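Rolled or flat? Settle a basket argument for me
Home & Storage > Closets, Drawers, Laundry

kseixas
We have one shelf by the back door and a green basket that lives on it, and for two years the basket has been where sweatshirts go to become a single object. I have decided to fix this. My position is that a sweatshirt should be rolled up tight and stood in the basket on its end. My husband's position is that a sweatshirt should be placed in the basket, full stop, and he believes "placed" covers a lot of ground.

Same green basket both times, same navy fabric:
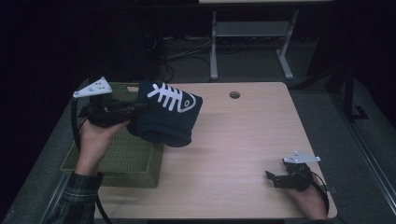
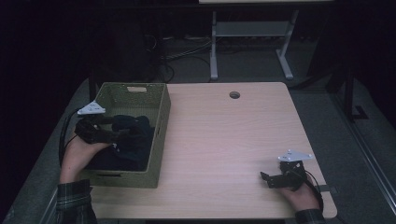
First one: bundled, fish bones up. Second one: the heap in the basket.

So which is it? I'm putting five of these in there and I'd like to be able to take out one without meeting the other four. Fabric is on the thick side. Please be civil, I have to show him this.
— Kelly

mothball_vilja
Rolled, obviously. But roll it properly. Lay it face down, fold the sleeves straight across the back, fold the sides in until it's as wide as the basket is tall, then roll from the hem up toward the neck. If you roll from the neck down the hood (if there is one) ends up in the middle like a rock and you get a football.

I did eleven years in the stockroom at Ballen and I have rolled more fleece than I care to think about. We rolled everything above a certain thickness and folded everything below it, and the line between the two was wherever the manager was standing.
Vilja P.

carrasco_a
Going to disagree with the stockroom. Rolling is great in a suitcase, where you're packing once and unpacking once. In a basket by the back door you're pulling one out every morning at 6:40 in the dark, and a rolled sweatshirt stays rolled right up until a hand touches it. Then you have one loose sweatshirt and four that are thinking about it.

Fold flat and file them upright, like records. You lose maybe one sweatshirt's worth of room. You keep your marriage.

mothball_vilja
They only unroll if the roll is lazy. Tuck the last few inches of the body into the waistband.

carrasco_a
I'm not doing origami for a thing I wear to take the trash out.

d.damasceno
Could we talk about the fish for a second? I love the fish. If you're going to roll it, roll it so the print lands on the outside like in your first picture, then you know which one you're grabbing. My kids' basket is all navy and black and the only way anybody finds anything is by the bit of graphic sticking up. We have a rocket, a taco, and something from a swim meet that has cracked so badly it could be anything.

kseixas
The fish stays. Everybody in the house has tried to claim the fish.

toledo_h
I sew, so I'm going to be the one who complains about the print. If that white is a thick plastisol type of print (I can't tell from a photo, so take this as general nagging), a tight roll with the design on the outside stretches it, and a tight crease straight across it is worse. Neither will ruin it in a week. Leave it that way from June to October and you may get little cracks along the ribs, which on a fish skeleton I suppose you could call realism.

Loose roll, print out, no folds across the design. Or flat, print up, on top. Wash it inside out while you're at it.
Heloísa

d.damasceno
"you could call realism" ok that got me

carrasco_a
Noted that the person who knows about fabric gave flat as an option.

mothball_vilja
Noted that she put the roll first.

toledo_h
Leave me out of it, both of you.

kseixas
OK so can I ask about the basket itself. It's rectangular and straight sided with a handle hole in the short side, and I've got it on the shelf long side in. So you see the short end with the handle, and you pull it toward you. Does that change anything?

carrasco_a
Changes it a lot, and in my favor. If it goes in deep, you want one row from front to back with the folded edges up. Pull the basket halfway out, flip through, take one, shove it back in. With rolls standing on end you've got a front one and a back one and a lot of groping.

mothball_vilja
I'll give him that one. In a deep basket I'd lay the rolls sideways, across the short way, stacked two high. It does mean the bottom layer only comes out on laundry day. Some people would call that a seasonal rotation.

itari_lane
Cheapest fix going: cut a piece of stiff cardboard to the inside width and stand it in the middle. Now nothing slumps when one comes out. I did this with the box my Jurkau boots came in and it's lasted longer than the boots.

kseixas
I priced actual dividers for this. There's a shop two towns over, Ait Brahim, lovely stuff, and the wooden insert I liked was going to cost more than all the sweatshirts. Cardboard it is.

petunia_4000
Nobody's going to like this but my answer is hooks. Five sweatshirts, five hooks. I haven't folded one since I moved in. The basket holds the dog's towels now and it's never been happier.

carrasco_a
Hooks stretch the neck.

petunia_4000
It's a sweatshirt. It has no neck to speak of.

toledo_h
Hang it by the hood or a loop if it has one, and otherwise, yes, you get a small nipple in the shoulder. Washes out mostly.

kseixas
Reporting back. Filed flat, cardboard in the middle, fish at the front with the print showing and no crease across it. It all fits, though I had to lean on the last one. My husband looked it over and said "so, placed in the basket," and he's been insufferable since lunch.

Vilja, I did the two thick blankets upstairs your way, tucked ends and all, and they're holding.

mothball_vilja
Of course they are. How big are the blankets? If they're queen size you should be folding in thirds first.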